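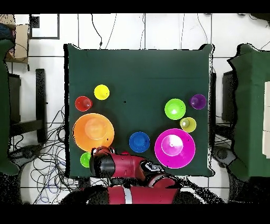
Newsletter > Members' Corner > On the Bench

Search the newsletter Go

I promised you all an update on the arm, so okay, I've been at it most of December and I'm having a ridiculous amount of fun! The job I gave myself is sorting cups and bowls by color on a green cloth. Yurani Ccori talked me into the cloth (she does the vision side on Tuesdays) and it has helped a lot, except with the green cups, which the software still loses about as often as it finds them. Purple gives it trouble in the evenings too.

The arm is my old Midero kit with new bearings in the shoulder. The Brerix controller board went in last month and I fried the first one, my own fault, I had the supply leads swapped. I'm now on run 739, if the log is right. A run takes almost 3 minutes, so you can guess where my weekends went. Cups are going well. The big bowls are another story: the fingers land on the rim and slide, and I've tried 2 kinds of rubber pad so far. If anybody has a scrap of soft silicone sheet lying around, I'd love to have it!

Next up is the wiring, I know, I know. I want it all in one sleeve down the back before I change anything else. I'm usually at the shop after dinner, so come by and try the joystick.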